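4.2 Recording Demonstrations: Tape Sorting Task

Applies to the Nundberg two-arm station with Lanico recorder.

1. Spread the green cloth over the whole work surface. Small creases are fine.
2. Set the white tray near the far side and place the tape rolls on the cloth, lying flat. Change their positions for every episode.
3. Move both arms to the start pose and press Record.
4. Pick up one roll at a time and put it in the tray. Either arm may be used.

CAUTION: Keep the arm cables clear of the grippers.
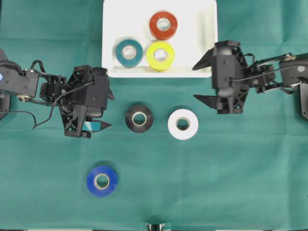 5. Continue until all 6 rolls are in the tray, then return both arms to the start pose and press Stop.
6. Mark the episode Keep or Discard. Discard it if a roll leaves the cloth or the arms touch.

NOTE: A roll that is dropped and picked up again can stay in the set. Tag it "retry."

A full set is 77 kept episodes. Take a break of at least 4 minutes between blocks.

2 comments · 4 shares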